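3 December 2022

Equipment for next year, notes before I send the request

Moushumi asked me for the purchase list for the second two-arm station. I promised it after the cap work, and the cap work is still going on, so I write it in parallel. Please correct in the margin if something is wrong, but do not delete my lines, I need to see later what I was thinking.

State of the quotes:

Nernudine, arms. Quote received, valid until the end of January. The price is for a pair, with mounting plates, without grippers. Shipping is written separately and I missed it on the first reading. The total is inside what Moushumi has reserved, but there is not much left after it, so the arms decide everything else. They offer a service plan too. I did not ask for it to be removed yet. I would like to hear Sewwandi's opinion, she had the contact with their service when the left elbow motor was making noise in the summer.

Zurkomach, gripper fingers. 115 dollars for one pair, same model as now. I want to order two pairs for the new station and two pairs as spare. They do not give a discount for such a small order, I asked. Delivery is not fast, so this should go out first, even before the arms are approved, if Moushumi agrees.

Seneviratne, the metal shop. They will cut the rails and the cross bar for the table frame from our drawing. Their price is 91 dollars for the cutting and the drilled end plates, if we bring the extrusion ourselves. I measured the old frame again, because the drawing does not agree with the real table on the length of the front bar. I believed the table. The drawing is corrected now and saved as the new revision, please do not send them the old one.

Durndale, table tops. Same kind of wood top in light strips. I asked also for a plain white top to compare, because Sewwandi says the khaki cap is sometimes hard to separate from the wood in the camera image. The white one costs more. For the moment I keep wood in the list, with a question mark.

Then the cap work itself, as it matters for what we buy. Afternoon with both arms, caps put down on the table without order, some overlapping, most of them open side up.

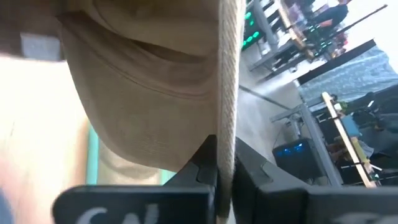
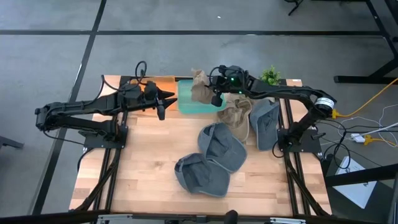
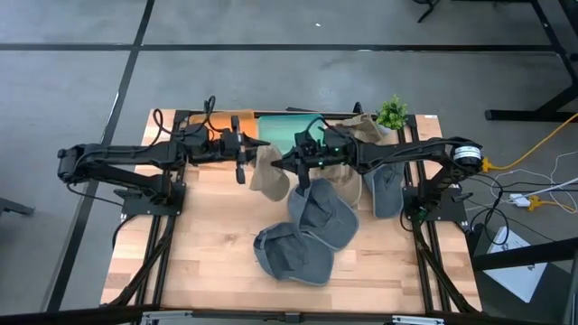
Gray and tan caps, right and left arm, same table.

Equipment / Planning

What I take from this for the list:

1. Fingers. The brim is the good place to hold a cap, it is stiff and it fits well in the gap. The crown is different. When the hand takes only soft cloth, the cap becomes crumpled and hangs down, and after this the other arm does not know where to look for the brim. I had thought of asking for wider fingers, and I spent a part of the morning in the Zurkomach catalog. But wide fingers will touch the neighbor cap when the caps lie over each other. I stay with the same model. Soft pads glued on the inside can be tried later, we have the rubber sheet in the drawer already and it costs nothing.

2. Reach. With both grippers in the middle of the table they come very near to each other. For the new station I want the same distance between the rails as now, so that the same programs run on both. Moushumi suggested a wider table. A wider table would be more comfortable for big objects (towels, jackets), but then we must calibrate and record everything again for one station, and we could not swap work between them when one is down. My vote is for the same width. To be decided together, and before Seneviratne starts cutting!

3. Cables. This is the point where the old list was weak. Last time we bought the arms and forgot everything between the arm and the wall. Today the cables of the right side still lie on the floor next to the table, with the power strip among them, and I stepped on the yellow one again. So in the new list I add:
- floor cable cover, the low type, for both stations
- power strip with screw holes, to fix it under the table and not on the floor
- cable sleeves for the arms, to replace the zip ties. The loop above the arm is necessary for the movement, it should only be tidier
- spare yellow cable, same length, please not shorter like the last one

All this I have put together as one line called "cabling and power". Sewwandi thinks it is better to write each thing separately, otherwise purchasing asks. She is probably right. I will split it.

4. Wrist cameras. I looked a long time at what the wrist camera gives us in the moment when the cap is gripped. The cap covers very much of the view, and what remains is mostly the room, turned on its side. For the grip itself it is useful, I can see that the brim sits between the fingers and how far in. For deciding the next movement it helps less. A better camera will not change this, it is the position. So I do NOT ask for more expensive cameras. I ask for the same small ones and for a bracket that lets us move the camera a little to the outside. Sewwandi can print the bracket. Filament is in the consumables.

5. Objects. Strange to write caps in an equipment request, but they are used up also. The brims get soft after many grips and then they behave in another way than a new cap. I want a line for test objects: caps in gray and tan as now, also some in dark blue or black, and with other closures at the back. Moushumi will ask if this can come from the consumables money. I think yes, but last year it was refused, so maybe I write "textile samples".

6. Computer. No change. One more of the same tower. I checked if one machine could serve both stations, and on paper it can, but if it stops then both stop. I prefer to pay.

About the money. The sum I may sign without a second signature is 1000 dollars. The fingers, the cutting at Seneviratne and the cable things stay under this if I put them in one order, and I would like to do it this month. The arms and the computer go the long way with the form. The table top also, if we take the white one, otherwise not. I do not want to split orders only to stay below the limit, purchasing was clear about it, so what I sign now is really only the small things.

Where to put the station: I was thinking of the place behind the existing one, beyond the black tape. The other frame stands near there already and it would have to move toward the wall. We must keep the walking path. I will lay the new tape before the table comes, it was a lot of work to do it afterwards with everything standing on it.

Open points
- Moushumi: width of the table, same or wider. Needed before I release the drawing.
- Moushumi: may I order fingers now?
- Sewwandi: service plan from Nernudine, worth it or not?
- Sewwandi: one short comparison with white paper laid over the table, only with the khaki cap. If there is a clear difference I change the top to white.
- Me: split the cabling line. Ask Nernudine if the quote can be prolonged, in case the form takes longer than January.
- Me: bring extrusion to Seneviratne. The long pieces do not fit in my car, so the van must be reserved.

Added later: Nernudine answered already, they can prolong the quote once, but we have to ask for it in writing before it ends. Mail is prepared and in drafts. The mounting plates in their quote are the new version with another hole pattern. I must compare with our rails before anybody drills.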